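Beddale House, ground floor lounge: gallery

Back to all rooms | Upstairs | Garden side | Contact

Quick page this one, put up between jobs. People keep emailing to ask what the lounge looks like before they book it for a lunch or a birthday or whatever, and the old page had nothing but the floor plan on it. So. Lounge, sofa, marble table, a bit of setting up. More to come when I get a minute.

Updated August 2026. Prices are on the booking page, not here, please don't ask me about them through the gallery form, it goes to the wrong inbox.

About the room

Ground floor, straight through from the front door, no steps. Tiled floor, polished, so chairs slide easy and kids in socks slide even easier. Seats 16 if you bring in the folding chairs from the hall closet, fewer if you want everybody comfortable. Big window by the sofa. Gets a lot of light, mostly good, but if you are showing slides in here pull the blind down first or no one will see a thing.

Brown leather sofa, the tufted kind with the rolled arms. Came with the house. It has some wear on it and we are leaving it that way, Oi-ling Ho had a firm over to quote for redoing the leather and the quote was silly. Wipes down with a damp cloth. No sprays. Someone used a kitchen spray on the seat last year and it took two goes of leather cream to get the shine even again.

Blue cushions live on the sofa, one in each corner. They are not matching blues, we know, the shop had run out of the first one and we liked the second. Covers come off and go in cold. Please don't borrow them for the garden chairs.

The marble table sits right in front of the sofa. Heavy!! Do not drag it. If you need it moved, say so when you book and we will get people in to lift it, the tiles scratch and so do the feet. It's polished to a high shine, which looks great with flowers on it and also shows up every single fingerprint. Coasters in the drawer under the hall mirror. Red wine and lemon are the two things to watch. Lemon worse.

Setting up

We do napkins here by hand, paper ones, white. Cloth looked nice but the laundry bill for 207 of them after the Clilbridge reunion was enough to finish that idea. Paper it is. The ones we get have a little pattern pressed in so they don't look too much like a diner.

Lounge and napkins, both at the marble table:

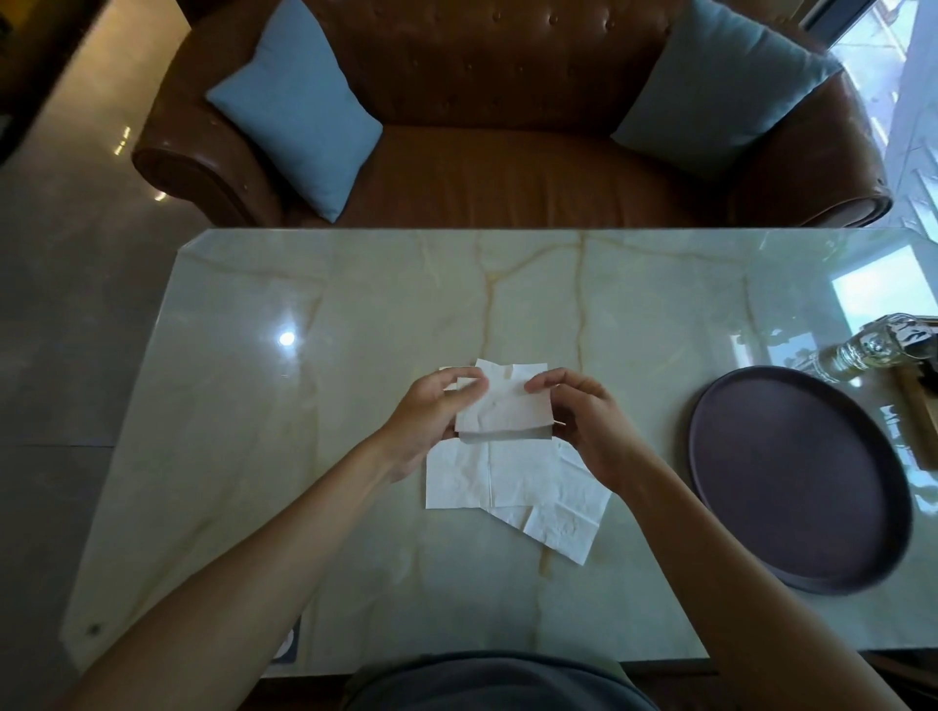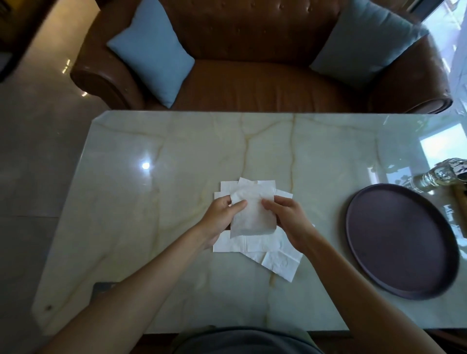 The marble table in the lounge: with the tufted sofa and blue cushions behind it (first), and from over the top with the white napkins being sorted out (second).

How we do the napkins, as people ask

Wipe the table, dry it properly with a tea towel. Paper picks up any drop of water you miss and then you have a gray corner.

Whole pack out in the middle. Fan them a bit so they come apart, they stick together straight out of the wrapper and you end up laying two or three at one place.

Pick up one at a time, square up the edges, thumbs on top, press. Crumpled ones go to the kitchen for spills, don't throw them out.

Stack in fives, 5 to a pile, then into the basket. Makes it easy to lay the table after, one pile per side.

Yuto Minami does his into triangles. Fine for small lunches, takes forever for anything bigger. If you want triangles put it on the form and give us a day's warning.

Good to know

Table veins: yes it is supposed to look like that. We get asked if the gold and tan lines are stains. They are in the pattern. If you see something that wipes off, it was jam.

Hot dishes always on a mat. Mats are with the coasters.

Candles OK on the table if they are in a glass, no bare tapers. Nothing with glitter anywhere in the lounge, we are still finding it from the Aksoy party.

Sofa is for sitting. Coats go on the rail by the door, there's plenty of hangers, and bags under the rail.

If the sun is coming in strong in the afternoon the leather gets warm, so pull the blind half way. Chocolate cake on the window side of the table is a bad idea in summer for the same reason, ask me how I know.

Flowers: low ones work best on this table, people on the sofa are sitting lower than the people on the folding chairs and a tall vase goes right across the middle of everyones face. The Prinent stall at the market does short bunches if you ring ahead. Put a saucer under the vase.

Clearing up: you don't have to do the table, just take your plates through. We do the polish ourselves with a dry cloth, round and round, no product. If you really want to help then sweep under the sofa, crumbs go there and it's a pain to get at.

Still to add to this page

Hall and coat rail
Folding chairs set out (have been meaning to for ages)
Lounge in the evening with the lamps on
The kitchen hatch, once it's painted
Better one of the window with the blind down, so you can see how dark it gets

If you have used the lounge and took nice photos of your own table, send them over and say if we can put them up. First name only on the page unless you tell me different. Big files are fine, just not all in one email, the inbox chokes and then I get none of them.

Next: Upstairs rooms
Previous: Garden side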